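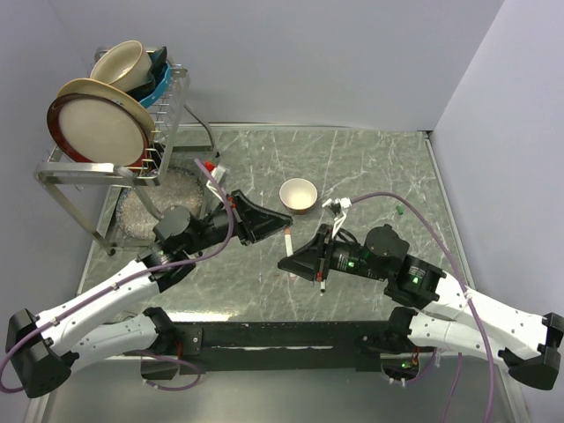 Gray marble pattern top, pale lavender-gray walls

Thread: Marble-look countertop with lavender-gray walls, too cold?

ronu_v
We're redoing the kitchen in a north-facing apartment and I've nearly settled on a gray marble-pattern top with walls in a pale lavender gray. My wife thinks the room will feel like a dentist's office by January. The cabinets are staying, plain white, flat doors. Floor is oak. Has anyone lived with this combination for more than a year?

melahat_e
Three years with something very close. It's fine in daylight. In the evening under cool bulbs the walls went purple and the counter went blue, and I didn't like either. I swapped all the ceiling bulbs for warm ones and the problem mostly went away. Cost me 40 dollars.

grenon73
Disagree with the whole plan. Gray on gray with white cabinets has no contrast anywhere. Keep the counter and paint the walls a cream or a soft clay. You can repaint in a weekend, but you're stuck with the top.

ronu_v
The oak floor gives some warmth though. It's a fairly orange oak.

grenon73
Orange oak next to lavender is worse. They're close to opposites and each makes the other look stronger.

qzheng
I wouldn't go that far. My sister Ruoxi has orange oak and a gray-violet wall and it looks good – but her violet is very weak, you'd call it gray unless you held a white sheet of paper next to it. Buy a sample pot and paint a big board, at least two feet across. Move it around the room for a few days. The little cards from the store are useless.

melahat_e
Second the board. Lean it upright behind the counter sample, don't lay it flat. Walls get light from a different angle.

ronu_v
OK, will do the board. Other question, matte or polished for the top? The quote is 232 more for polished.

jaiswal_home
Matte shows grease, polished shows crumbs and water spots. With a busy pattern neither one shows much. I'd save the money.

grenon73
Polished, if the room is dark. It bounces what light you have.

jaiswal_home
It also bounces the under-cabinet strip straight into your eyes. Ask me how I know.

qzheng
Depends where the strip is mounted. Put it at the front edge of the cabinet, facing back toward the wall, and it's a lot better.

ronu_v
Thanks all. Going with matte, and I picked up sample pots of the lavender gray and a cream. Will post again when the boards are dry.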